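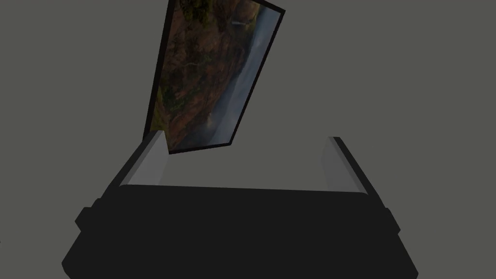
How Does a Robot Know Where to Put Its Fingers?

Reading time: 5 minutes

Pick up a book from the table. You probably did not think about it. You looked, you reached, and your fingers closed at the right moment.

A robot cannot do any of that until someone writes software for it. Software is a set of instructions that a computer follows. For a robot, the software has to answer many small questions before the arm moves at all. Where is the object? Which way is it leaning? Where should the fingers go? How hard should they squeeze?

Practicing in a pretend world

Many robots do their first practice inside a computer. The program that makes the pretend world is called a simulator. It draws the robot and the objects, and it also works out how they should move. If a gripper lets go of something, the simulator uses the rules of gravity to decide how it falls.

A simulated world can be very plain. It might have a gray background, a gripper with two fingers, and one thing to pick up, such as a framed picture of a cliff with a waterfall. There does not need to be a room. The computer only has to draw what the robot is learning about, and leaving out the rest saves work.

Amna Warraich writes robot software for a simulator called Tusow. In one of her tests, the robot has to grasp flat objects that start out at different angles. She ran the test 440 times in one night. The robot got a good grip 232 times.

"That was a useful night," she says. "I had a long list of misses to look at in the morning."

When a pretend robot drops a pretend picture, nothing breaks. The programmer presses a key and the picture is back where it started.

Step one: finding the object

The first part of the software is called perception. It takes in what the camera sees and tries to make sense of it.

A camera image is made of tiny colored dots called pixels. The computer does not see "a picture in a frame." It gets a long list of numbers, with a few numbers for each dot. The perception software looks for patterns in those numbers. A dark border next to a plain background makes a sharp change, and a sharp change is often the edge of something.

Tilted things are harder. Hold a sheet of paper straight in front of you and it looks like a rectangle. Now lean the top away from you. The far edge looks shorter than the near edge, even though the paper has not changed. Your brain knows this trick very well. The software has to use math to work out how far the paper is leaning.

There is another problem. A picture can have rocks and fog printed on it, and they have edges too. The software must learn that the whole panel is one flat thing, and that the cliff on the front is only ink - there is no cliff to grab.

Step two: making a plan

Once the software knows where the object is, a second part takes over. It is called the planner. The planner's job is to find a path for the arm.

First it chooses a place to grip. A gripper with two fingers works by squeezing from both sides, so the planner looks for a part of the object that is narrow enough to fit in the gap. A picture panel is wide across the front but thin from front to back. Gripping it by its thin edge is usually the better choice.

Then the planner tries out paths. It may check 127 of them in less than a second and throw away every one that would bump into something. Of the paths left over, it picks a short, smooth one.

Step three: moving

The last part is called control. It turns the plan into orders for the motors. It also keeps checking. If a finger is a tiny bit too far left, the control software moves it back, then checks again. This happens many times each second.

Checking and fixing like this is called a feedback loop. You use one when you carry a full cup of water across a room.

Try it yourself

You need a friend, a piece of stiff cardboard, and a scarf.

1. Tie the scarf over your eyes. Your friend is the software and you are the robot.
2. Your friend holds the cardboard at a tilt in front of you.
3. Your friend gives you short orders, such as "hand up" or "turn your wrist left."
4. Use only your thumb and one finger to take hold of the cardboard.

Swap places and try again with the cardboard leaning another way. Write down which orders worked and which ones were confusing. "Move over a bit" is a hard order for a robot to follow.

Filed under: Machines > Robots and Code > Ages 8 to 11

Contact us | © Forna Kids, May 2018 | Back to top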